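Section 4. Sorting mixed small items

Use this section for the contents of drawers, bedside shelves, coat pockets and toy boxes, where small things of different kinds have ended up together. For clothes and bedding, see Section 3. For papers, see Section 6.

You will need:
Kalura tray insert with its dividers
Small bags with a press seal
Sticky labels and a pen
A bag for rubbish

4.1 Preparing the surface

1. Choose a flat surface you can reach from both sides. A made bed will do. Pull the blanket tight so that small parts do not roll into the folds.
2. Put the empty tray insert within arm's reach, open side up.
3. Tip the items out slowly from a low height.
4. Spread them until you can see most of them. Some overlap does not matter at this stage.

CAUTION: Keep children under 4 away from the surface until all small parts have been put away. Button batteries must go straight into a closed container.

4.2 First sort

1. Take out anything that plugs into the wall, such as power adapters and USB chargers. Lay them together at one end.
2. Take out lighters and anything that looks like one. Put these out of reach of children before you go on.
3. Collect straps and watch bands. Lay them flat. If a strap has been looped into a ring, undo it so you can see the fastening.
4. Collect hair clips.
5. Collect toys, toy parts and toy cases. Open each case and check inside.
6. Leave tubes, caps and anything you cannot name until last.

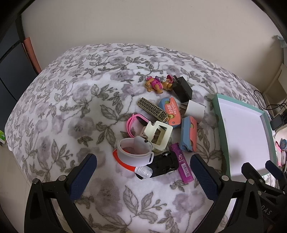 Grethe Vídalín writes that she would do the toys before the chargers, as a child who is helping will lose interest once the plugs come out. She also keeps cases shut until the second sort and says it saves her going over the same pieces twice. Either order can be used. If you follow hers, move step 5 to the start and deal with lighters before anything else.

4.3 Second sort

1. Match each charger to a device. Fix a label to the charger, not to the cable.
2. Put chargers with no device in a bag and write the month on it. If the bag has not been opened after 12 weeks, take it to a recycling point.
3. Hold each strap against the watch it should fit. Keep pairs and buckles together in one bag.
4. Put incomplete toys in a separate bag with any loose wheels, covers or screws. A bare chassis should be kept until the rest of the house has been sorted, as the body is often in another room.
5. Read the label on any tube before you decide where it goes. Medicines go in the medicine cupboard, glue with the tools.

Note: Do not throw away caps until every tube and bottle has been checked.

4.4 Filling the tray

1. Set the dividers. The standard insert has 11 positions, and the widest gap belongs at the back.
2. Place adapters in the widest compartment with the prongs facing down.
3. Lay straps along the long side. Do not fold silicone straps tightly, as they keep the crease.
4. Stand small figures and toy cases at the front.
5. Close the drawer gently and check that nothing catches.

If the drawer will not close, take out the tallest item and turn it on its side. Inserts in the Nekutia size have 40 mm of clear height. Anything taller should be stored on a shelf.

4.5 Cleaning the insert

Empty the tray and wipe it with a damp cloth. Dry it fully before putting electrical items back. Do not use the dishwasher.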